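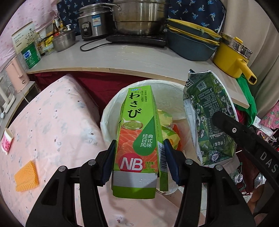 Brulavdale Gospel Singing, Fellowship Hall and Stage
Walk-through checklist with comments, April
Walked by Ingrid Brannigan, with Solange Collet on sound

Dear friends, thank you for reading this before you load in. I know a checklist is not the part of a singing anybody looks forward to, but we have three family groups and the youth choir coming, and I would like every one of them to go home with the same number of toes they brought. Items are marked OK, FIX or WATCH, and my comments run on a bit, so bear with me.

STAGE AND RISERS

1. Riser legs locked and level. FIX
The back row on the piano side still rocks when you step on the end of it. We had the altos stand there last spring and I could see them swaying when the song did not call for it. Please do not shim it with a hymnal again. The leg needs a new locking pin, and until it gets one we will use 4 riser sections and leave the fifth folded against the wall.

2. Edge tape on the front of the stage. OK
Fresh white tape, and you can see it fine with the house lights down. Solange put it on and it is straighter than I would have managed.

3. Steps and handrail, both sides. WATCH
The rail on the left is tight. On the right it has a little give. Anybody who needs a steady hand should go up on the left, and ushers, please offer an arm before you are asked. Some of our older singers won't ask.

4. Piano casters locked. OK
Locked and checked twice. Please leave it where it is, even if you would like it nearer the bass player.

SOUND AND POWER

5. Cords taped or under mats at every walkway. FIX
The run from the Bivero mixer to the stage crosses the side aisle bare. Solange is bringing a rubber cover for it. I caught my own heel there during this walk-through and said something that was not from the hymnbook.

6. Power strips not plugged into one another. FIX
Found two chained together behind the monitor. I have unplugged them. Banjo players with tuners and pedals, there is a separate outlet by the baptistry door and you are welcome to it.

7. Speaker stands pinned, legs fully spread. OK
Both Jivis stands are good. Keep the little ones from swinging around the poles during intermission, please.

8. Microphones tested for hum and shock. OK
Solange tested every one with a guitar plugged in. There's a faint buzz on the center vocal mic, which she says is only a tired cable. She'll swap it at sound check.

EXITS AND HALL

9. Exit doors open freely from inside. OK
All of them do, though the one by the nursery needs a good firm push.

10. Exit signs and emergency lights. WATCH
Signs are lit. The emergency light over the kitchen door came on when I pressed the button but looked dim to me. The Esposito company has it on their list, work order 1514.

11. Aisles clear, chairs hooked together. OK
Last time we added folding chairs at the back when the crowd came in, and it got tight by the offering table. If we fill up, send folks to the balcony first.

12. Extinguishers in place, gauge in the green. OK
Tag 738, by the kitchen, is the one to grab if anything happens at the coffee urns.

13. First aid kit. FIX
Out of bandages and burn cream. I'll restock it myself before the doors open.

Singers, sound check begins at 5 and I will walk the FIX items one more time before then. If you see something I missed, come find me at the record table or leave a note on the clipboard by the stage steps.

Ingrid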